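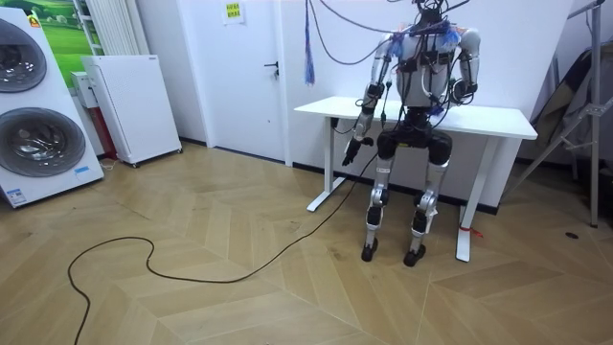 El humanoide, sentado en el borde de la mesa.

De: Issa Atallah
Para: lista Nusari
Asunto: Re: episodios de limpieza de mesa
Fecha: 18 de septiembre

Hola a todos:

Contesto a Walid y aprovecho para poner al día al resto.

Walid Haddadin escribió:
Al cargar el último lote veo 2536 episodios en el índice, pero en la tarea de pasar el paño me salen muchos menos de los que esperaba. ¿Falta algo por subir o hay un filtro puesto? Además, Fadi y yo no tenemos claro cuándo termina un episodio: cuando la superficie queda limpia o cuando la mano se retira.

No falta nada por subir. El índice suma todas las tareas de Geno desde marzo, y las de paño son 1523. Si te salen menos, mira el campo de versión: los lotes antiguos llevan otro nombre de tarea y el cargador los salta. Ľubica tiene un script que los renombra, pídeselo a ella.

El episodio termina cuando la mano se ha separado del tablero y lleva un segundo quieta. Si se corta antes, la política aprende a quedarse apretando el paño.
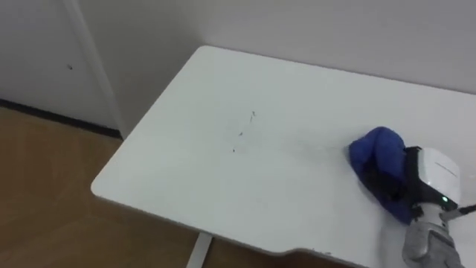 ¿Se conservan los intentos fallidos?
Se conservan todos, marcados como fallo en los metadatos. Para el entrenamiento por imitación se excluyen, y quedan disponibles para el clasificador de éxito.

Sobre la variedad: en la revisión con Deolinda salió que repetimos demasiado la misma trayectoria. A partir de ahora, cada operador cambia la posición inicial del paño en cada episodio y el sitio de las migas cada cinco. La pasada puede ir en cualquier dirección, siempre que no se levante el paño a medio camino.

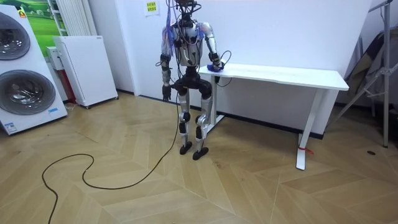 También hay que variar la altura de arranque de la mano, que en los lotes de Abu Hammour es casi constante. Con siete alturas distintas por sesión nos basta. Anotadlas en la hoja compartida, columna «inicio», en centímetros sobre el tablero.

Fadi, los vídeos de la cámara fija siguen llegando desfasados respecto a los de cabeza. Revisa el reloj del equipo de Zarcombe antes de exportar el siguiente lote y dime qué diferencia te sale.

Un saludo,
Issa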